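Open day at the Sotumdale workshop, Tuesday, doors at 10. Notes typed up the same evening so forgive the state of them.

Hulen do robots that take old computers apart. Or help to. The person I spoke to, one of the two engineers on the demo bench, was quick to correct me on that. "Help to. Put help to. We had a leaflet once that said 'fully automatic' and we spent a whole open day apologising for it."

So, help to. The unit is an old office building behind the bus depot, rented since March, cold, good coffee. A rope across the middle of the room and visitors on one side of it. Schoolkids mostly in the morning, then people from the trade.

Why computers? "Because there's no end of them. Councils, surgeries, call centres. They come in on pallets and someone has to decide what's worth saving." And most of it now goes in the shredder? "A lot of it. Which is daft when there's a working processor sat in the middle."

The arm is run by software they call Mimis. I asked what it stood for and got a shrug. "It was a folder name. It stuck." Mimis looks at the board, picks where to go, and waits for a person to say yes before anything gets touched. That waiting annoyed some of the crowd, a man next to me kept looking at his watch. The engineer didn't mind. "If they're bored we're doing it right. Exciting is when it drops something."

Has it dropped things? "Oh yes."

The hardest bit, I was told, isn't strength, its room. A desktop case was never designed for a hand, let alone one with metal knuckles. Cables in the way, a fan hanging over, the edge of a drive cage exactly where you want your wrist. "People do this without thinking. You tip the case, you shove the wires over with your little finger. We've not got a little finger."

And the pins. Everyone on the bench talks about the pins. Bend one in the socket and the board is scrap, or near enough. They practised on 100 dead boards before letting anybody watch. "We ruined most of those. I'd like to say we learned something from each one but some of them we just ruined."

I wondered who buys it. Trujillo, a recycling firm, have two on trial, and sent people along to the afternoon session who asked much better questions than I did. Mainly about dust. Is dust a problem? "Dust and thermal paste. Paste gets everywhere, goes hard, goes chalky, and then the camera thinks it's looking at somthing else." Can you clean it first? "You can. Costs time. Then you're back to having a person stood there with a cloth."

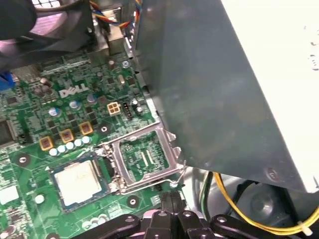 **ON THE BENCH: processors and sockets**

A Dell board, still in its case, with the socket bracket up and the processor lying on the board beside it. Pale grey muck on the top of the chip. You can see the problem they're on about, the pins are right there in the open and the gripper is only just below.

"That's the moment I stop talking," the engineer said. "I can chat through the screws, I can chat through the cables. Not the socket."

Would it ever put one back in? Long pause. "Ask me next year." Then, "It's on the list. It's quite far down the list."

Jobs came up, as they always do. A woman from the trade asked it straight out and got a fairly straight answer, that the sorting line is short of people already and the ones there would be glad to hand over the fiddly stuff. I'd want to hear that from the sorting line. No one from it was there to ask.

Next open day not fixed yet. Parking at the back, ring the bell twice, wear a coat.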